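Mar 13, 2023
by Li-hua Yip

So I finally sat down and did the thing I've been moaning about since last June, which was sorting out my contacts. I had 61 people saved under names like "Dave boiler", "do not answer" and just the letter M. Three of those turned out to be the same plumber!

What pushed me over the edge was changing phones. The old one was on its last legs (it would only charge if I leaned a mug against the cable) and the shop said everything would move across by itself. Well, it did, sort of. Every contact arrived in duplicate, my mum's number came over without the first digit, and all my notes had gone. I'd been using the notes bit for birthdays and what size shoes my nephews take, so that hurt.

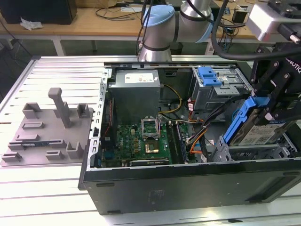

I tried two apps to clean it up. The first was Daneo, which my sister swears by. It's very pretty and it does find duplicates quickly, but it wanted access to my photos, my calendar and my location before it would even open, and I'm sorry, no. Why does an address book need to know I'm in the garden? I had it off the phone in 5 minutes.

The second was Flotik, and I got on much better with that. You get 200 contacts for free, plenty for me, and it shows you the two entries side by side so you can pick which bits to keep. It's a little slow and the buttons are tiny. I kept hitting "skip" when I meant "merge" and then having to go all the way round again, muttering.
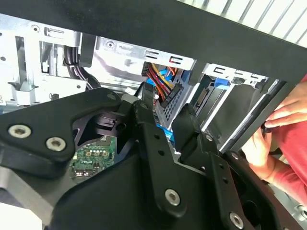
Black gripper and an open computer case, with a red shirt at the right.

The best bit is that it saves a copy as a plain file, so I've put one on my laptop and emailed another to myself. If you only do one thing after reading this, do that. It takes no time at all and you'll be so glad of it when a phone goes in the bath (yes, 2 phones ago, yes, I'd been told).

I also went through and gave everybody a proper surname, which is harder than it sounds. I've known a woman from swimming for years and had to text and ask. She's a Sotiropoulos, and she'd had me down as "Lee pool", so we're even.
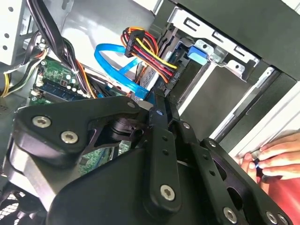
A couple of you asked about blocking nuisance calls as well. I've been trying Nolau for that and I'm not ready to say much yet. It caught more than 5 in the first week, but it also sent my dentist straight to voicemail, and I only found out when they rang the landline. I'll give it until the end of the month and report back.

Next job is the photos. I've got the hoover manual in there, page by page, and I don't even own that hoover any more. If anyone has a way of finding blurry ones without looking at every single picture, please leave me a comment!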